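상자 네 개와 쟁반 하나, 공유 공방에서 만드는 분류 로봇
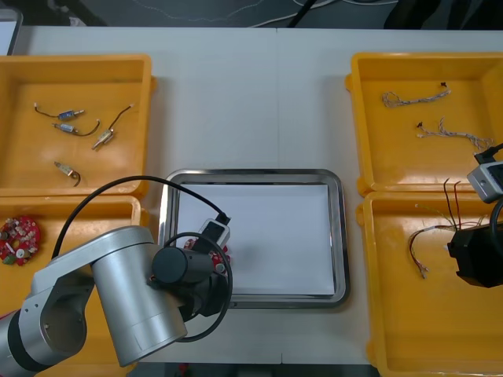

완다 응우옌트란이 이 작업을 시작한 것은 4월이다. 공유 공방 '잔홀름'에는 회원들이 기증한 고장 난 가전과 장난감이 계속 들어온다. 분해는 금방 끝나지만 나온 부품을 종류별로 나누는 일은 늘 밀렸다. 응우옌트란은 로봇 팔 두 대로 그 일을 해 보기로 했다.

공방은 낡은 인쇄소 2층에 있다. 회원은 90명이고, 저녁 7시가 넘으면 선반 쪽 작업대부터 자리가 찬다. 로봇 작업대는 안쪽 창가에 있다. 흰 탁자 두 개를 붙여 만든 자리인데, 다리 높이가 조금 달라 한쪽에 고무판을 받쳤다. 처음 두 주 동안은 이 높이 차이를 모르고 팔의 좌표만 계속 고쳤다고 한다.

부품은 노란 플라스틱 상자에 나눠 담는다. 왼쪽에는 전선이 달린 소형 부품과 빨간 원형 기판, 오른쪽에는 배선 묶음이 들어간다. 가운데에는 스테인리스 쟁반을 놓고 바닥에 흰 종이를 깔았다. 팔이 부품을 상자에서 꺼내 쟁반에 올려놓는 것이 한 번의 동작이다. 종이는 금속의 반사 때문에 깔았다. 쟁반만 두었을 때는 카메라가 조명이 비친 자리를 부품으로 읽는 일이 잦았다.

카메라는 양쪽 그리퍼에 하나씩 달려 있다. 고정대는 수니타 코왈치크가 설계해 공방의 3D 프린터로 뽑았다. 지금 쓰는 것이 17번째 판이다. 초기 고정대는 얇아서 팔이 멈출 때마다 떨렸고, 두껍게 만든 다음 판은 손목이 꺾일 때 팔에 닿았다. 코왈치크는 낮에 치과 기공소에서 일한다. 작은 물건을 깎는 데는 익숙하지만 움직이는 물건에 붙이는 것은 처음이었다고 했다.

가장 애를 먹인 부분은 카메라 케이블이다. 짧으면 팔을 뻗을 때 당겨지고, 길면 상자 위로 늘어진다. 여러 길이를 써 본 끝에 여유를 넉넉히 두고 크게 돌리는 쪽을 택했다. 응우옌트란은 "보기에는 지저분해도 커넥터가 빠지는 일은 없어졌다"고 말했다. 다음에는 케이블을 위에서 내려 보낼 생각이다. 천장에 레일을 달려면 건물주의 허락을 받아야 해서 아직 시작하지 못했다.

기판은 비교적 쉬운 편이다. 모양이 둥글고 단단해서 가장자리를 잡으면 된다. 배선은 다르다. 한 가닥을 집으면 나머지가 따라오고, 같은 묶음도 놓을 때마다 모양이 바뀐다. 제어 프로그램을 맡은 라일 사모라는 배선을 집는 동작만 500번 넘게 시험했다. 집는 위치를 커넥터 가까이로 옮긴 뒤로 실패가 줄었지만, 상자 안에서 여러 묶음이 엉키면 지금도 사람이 풀어 줘야 한다.

사모라는 시험 결과를 공책에 적는다. 날짜 대신 번호를 붙이는데, 취재하던 날의 마지막 번호는 1191이었다. 옆 칸에는 '미끄러짐', '두 개 집음', '케이블 걸림' 같은 짧은 말이 적혀 있다. 파일로 옮기는 일은 한 달에 한 번 몰아서 한다.

작업대를 쓰는 규칙도 생겼다. 팔이 움직이는 동안에는 상자에 손을 넣지 않는다. 비상 정지 버튼 옆에는 한 사람이 꼭 서 있는다. 집에 갈 때는 전원을 끄고 팔을 접어 둔다. 한번은 누가 팔을 편 채로 두고 가서, 다음 날 아침 옆자리에서 합판을 나르던 회원이 손목 부분을 들이받았다. 고장은 없었지만 영점을 다시 맞추는 데 반나절이 걸렸다.

여름까지의 목표는 사람이 손대지 않고 네 상자의 부품을 차례로 쟁반에 옮기는 것이다. 그다음에는 쟁반에 놓인 부품을 보고 다시 쓸 것과 버릴 것을 가르는 단계가 남아 있다. 판정 기준은 아직 정하지 못했다. 코왈치크는 피복이 벗겨진 전선은 모두 버리자는 쪽이고, 사모라는 잘라 쓰면 된다고 한다. 두 사람은 그 얘기를 다음 모임에서 이어 가기로 했다.

잔홀름은 매달 첫째 주 저녁에 작업대를 공개한다. 참관은 무료이며, 로봇을 직접 다뤄 보려면 안전 교육을 먼저 받아야 한다.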